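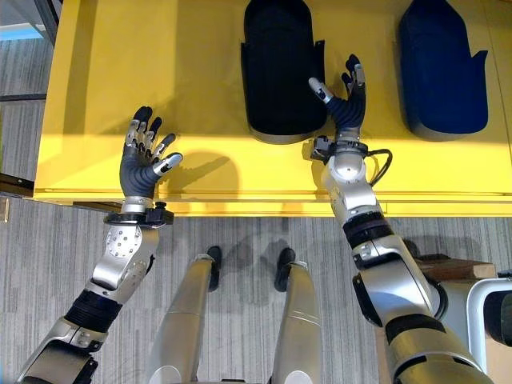
I have a folder in my inbox called Maybe, and by May it had 200 coupon emails in it. My friend Isla Tautahi thinks this is a sickness. She's the one who pays full price for dish soap, so I don't take her too seriously!

My best find this spring was a set of sheets from Luvlow, marked down to $44 with free shipping (and I had been watching them since the winter sale, when they never budged). I left them in my cart overnight, went to bed, and woke up to a code for another $2 off. Small, sure, but I did a little dance in the kitchen.

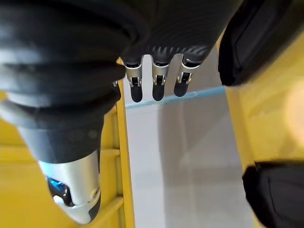
Then there's Murray Ruawai, my neighbor, who plays a much bigger game. He keeps a spreadsheet of every rebate he's ever sent in, and last year he got $700 back, mostly on paint and a dishwasher. He mails the forms the same afternoon he buys the thing, receipt and all, and takes a photo of the envelope. I tried it his way with a toaster and lost the receipt before I got home. I'm sticking with my coupons, and the Maybe folder stays.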